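Utenel Chore Automation Working Group
Minutes, Thursday, July 27, 2023

Chair: Lejla Petek
Apologies: none

1. Previous minutes
Accepted with one correction. The item on dish racks should read "deferred," not "dropped."

2. Table clearing in simulation
L. Petek reported on the Trotari scene: one arm, one main table, a mug and several small flat items. The current question is whether the planner can be trusted with a tabletop that has both a handled object and thin pieces on it. Grasp planning for the mug is considered adequate. Thin pieces remain the weak point — the fingers have very little edge to work with.

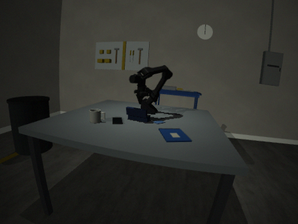

Fig. 1. Simulated table, with the mug at left and the blue tray toward the front right.

The group discussed whether success in simulation says anything useful about a kitchen. View of the meeting: it says something about reach and ordering, and little about friction or spills. The success rate over the last batch was 40 percent, counting a run as failed if any item was left in the wrong place. The chair asked that partial completions be logged separately.

3. Shop-floor use
Florkix asked whether the same setup could tidy a bench at the end of a shift. Nouri's position is that a person does this in around 5 minutes and that a machine needing supervision saves no labor. No objection was raised. Unattended operation was agreed as the minimum for any claim that the chore is "done."

Lighting was also raised. Dark objects in a dim room are a fair test, as many workshops are no better lit.

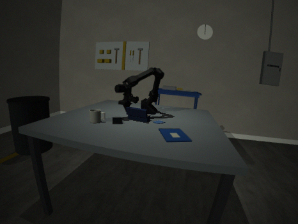
Fig. 2. Same room, rendered. Navy container in front of the arm, small light-blue piece to its right.

4. Actions
Petek: add partial completions to the log format.
Nouri: draft a definition of unattended operation, 2 pages maximum.
Florkix: supply a list of bench items by weight.

5. Next meeting
August, date to be circulated. Dish racks return to the agenda.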